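Home | Diary | Walks | Garden | About

Filed under: Diary, Winter

Jan 17, 2020

Up before seven. Frost on the inside of the porch window again. Drove out to Laur to see about the seed potatoes and found the feed store closed until noon, so I walked the river path as far as the old Pruven mill and back. The water is lower than it was in December. Two herons on the far bank, standing well apart.

The store opened late. They had no Jakus left, the early variety I wanted, but will hold a bag for me from the next delivery. I bought onion sets instead - 200 of them, plus 100 shallots - and a roll of fleece. Too many onions, probably. Last year I planted 400 and gave half away.

Back home by two. Soup and the end of the rye loaf. Spent the afternoon on the seed list and crossed out most of the squash. The bed by the fence stays empty this year apart from clover.

Still need a new sprayer for the greenhouse glass. Wrote it on the list for next week.

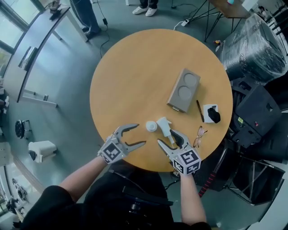 Evening

Bus to Nondach for the choir. We sang the slow piece twice and the second time was better. Read up to page 198 and put the light out.

Older entries | Newer entries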